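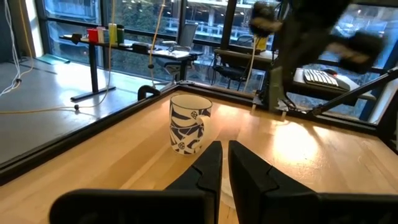
Progress report on the two-arm table, second period
Prepared by Ibrahim Abubakar for Orestis Stefanou, Himonero small grants

Both arms are now mounted and moving under their own controllers. At the last report only one was, and the second was in a box waiting for a replacement shoulder bracket. The bracket came in September and Idrisa Mussa fitted it the same week. He also moved the back rail mount, which had been flexing when the arm reached across the table.

Work this period went into three things: the fingers, the wrist cameras and the first sorting task.

Fingers. The printed fingers we started with slipped on smooth objects. Reynaldo Ocampo redrew them with a narrower tip and we are on version 3 of the drawing. Mug handles can be gripped from either side. Flat items are still hard. A paper slip lying on the wood gives the tip very little to get under, and the arm tends to push the slip along before it closes.

Cameras. Each wrist camera was calibrated again after the rail was moved. Direct sun on the tabletop remains a problem. The glare washes out the wood and anything pale lying on it, and the exposure setting that copes with it is too dark for the rest of the table. For now we run the paper task when the sun is off the table. A blind for the window side has been priced but not ordered.

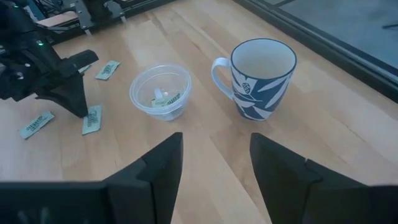 Lambert Shared Workshop – Robotics Build Group

Sorting task. The task is to pick up small printed slips and put them in a clear plastic bowl, with a mug standing nearby as an obstacle. We logged 53 attempts. Of these, a little over half ended with the slip in the bowl. Most of the failures were at the pick, and a few were the slip sticking to the finger after release. The mug was knocked twice and did not break.

The bowl was a poor choice in one respect – the software has trouble finding the rim of clear plastic against light wood. Idrisa wants to keep it as a harder test later and use something opaque in the meantime. I agree and we will change over on Friday.

Software. The arms share one motion planner, written on top of the Cirkareo library. It stops both arms if their paths come too close. This works but is too cautious, and one arm often waits while the other finishes a move it could safely have worked beside. Alfie Blackburn is rewriting that check.

Money. Spending to date is 2660 dollars. The largest items were the second arm and the power supplies. The Hivovell motor order arrived short by one unit and the supplier has credited us. We are inside the budget and are not asking for a change.

Next period:
Finish the planner change and repeat the sorting task with the same number of attempts.
Order and hang the blind.
Try a soft pad on the fingertips for paper.
Tidy the cable runs along the back rail, which still catch when the arm swings wide.

One date has slipped. The handover demo, with both arms working on a single object, was due at the end of this period and will move to the next. The planner has to be done first.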